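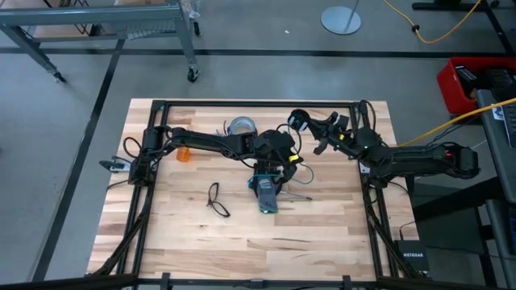
Page last changed: 12/24/20

Hundura Robotics Club
Two-Arm Table: Safety Check Before Power-On
Posted by the club safety desk

Do every line in order. Write OK or a comment. Do not switch on with a line left blank.

1. Rail frame tight on the table. OK.
2. Clamps on the near rail, left and right. OK. Left one was a quarter turn short in October, so put a hand on it.
3. Arm cables free through the full reach. Comment: check the loops near the wrists with the arms parked, then again at 25 percent speed.
4. Gripper fingers. OK. Replace pads after 500 cycles and write it in the log.
5. Loose tools off the wood before any run. Comment: screwdrivers go back to the bench. Only items on the Perrin task sheet stay out.
6. Network box and plug. OK. Keep cables out of the reach of either arm.
7. Floor cables. Comment: the yellow one needs a cover where people walk. Cover ordered from Dokerer.
8. Stop button. Press, wait five seconds, reset. OK.
9. Glasses on, long hair tied back, sleeves up.

Load limit for the Vodo task is 125 grams per gripper. Fabric items count too.

Open items: line 7. Recheck at next build session.

Hundura Robotics Club | Contact the safety desk | Back to top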